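Bin liner

A bin liner is the bag that goes inside a bin to keep the rubbish off the sides. I've been looking after the household pages on this wiki for 13 months, and I still think it's the handiest thing in the house!

Fitting one is easy enough. Shake it open, push it down to the bottom and turn the spare over the rim -- I like a good deep fold, myself, as a mean little one slides in the moment you drop a teabag on it.
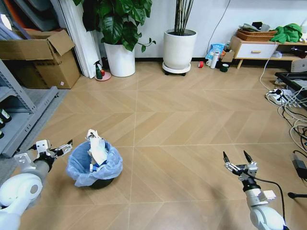
Small black bin with a light-blue liner folded over the rim, heaped with crumpled white paper.

Paper fills a bin quickly because it's mostly air. Natalie Kershaw (who wrote the first version of this page) squashes hers down by hand, but I just change the bag. My rolls are Prolton, 28 to a roll, and I keep the spare ones under the bag in use.

See also: Pedal bin; Swing bin; Waste paper basket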